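# Packing a snack basket for a shared table

This page covers how to sort and pack mixed packaged snacks into a single open plastic basket so that every packet can be taken out without emptying the rest. It applies to boxes, small sealed packets and larger bags. Loose fruit, jars and anything chilled are outside its scope.

The method was written up by Syafiqah Khoo for the shared kitchen at Lomik and revised in April, when the basket moved from the shelf to the table.

## What you need

- One rigid basket with a flat floor and open mesh sides
- A clear stretch of table, 900 mm wide or more
- A dry cloth
- A marker pen
- The snacks

A solid-sided tub will do, but crumbs and low stock are harder to spot in one. Wire baskets should be lined with card, as the wires mark soft packets.

## Prepare the table

1. Wipe the table and let it dry.
2. Place the basket at the far left, one hand's width in from the edge. Left-handed packers should use the right.
3. Turn the basket over, tap out any crumbs and wipe the floor of it.
4. Put all the snacks in the middle of the table, in one group, before packing any of them.

Step 4 is the one most often skipped. Packing straight from the shopping bag puts the heaviest items in last, on top of the softest.

## Sort by how the pack behaves

Flavour and brand do not matter at this stage. Sort by shape and stiffness.

**Boxes.** Small rectangular cartons hold their shape and can carry weight. Keep them together and check that the flaps are closed.

**Small packets.** Pillow-shaped packets have air in them and slide about. They will stand only if something firm is on either side.

**Large bags.** These take up the most floor and have the weakest corners. Press the air gently towards the top seal. Do not pierce the bag to flatten it.

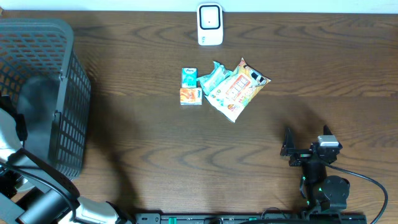
Once the groups are settled, look at the dates. Write the month on any pack where the printed date is small or hidden in a fold, and set the earliest ones to the front of their group. Anything past its date goes in the bin now.

## Load the basket

1. Stand the boxes on their short ends along one side wall, logos facing in the same direction.
2. Place the large bag against the opposite wall, seal upwards. If it is taller than the rim, lean it along the wall - do not fold it over.
3. Fill the gap between with small packets, upright, seals at the top.
4. Push each row lightly. If a row falls over, it needs one more packet or a folded piece of card.
5. Stop at the rim.

Two layers are acceptable only when the lower layer is all boxes. Bags and small packets should never be underneath.

## Faults and remedies

| Fault | Remedy |
|---|---|
| Packets slip flat | Close the gap with card |
| Large bag tips out | Move the boxes in against it |
| Corners poke through the mesh | Turn the pack 90 degrees |
| Basket slides on the table | Put a thin rubber mat under it |

## Topping up

Add new stock behind old stock. With three or more people using the basket, check it every 20 days at the latest; Anisa Majimbun keeps the tally for ours on the inside of the cupboard door. At each check, empty the basket fully, wipe it and load it again from step 1. Crushed but sealed packets can go back in, at the front.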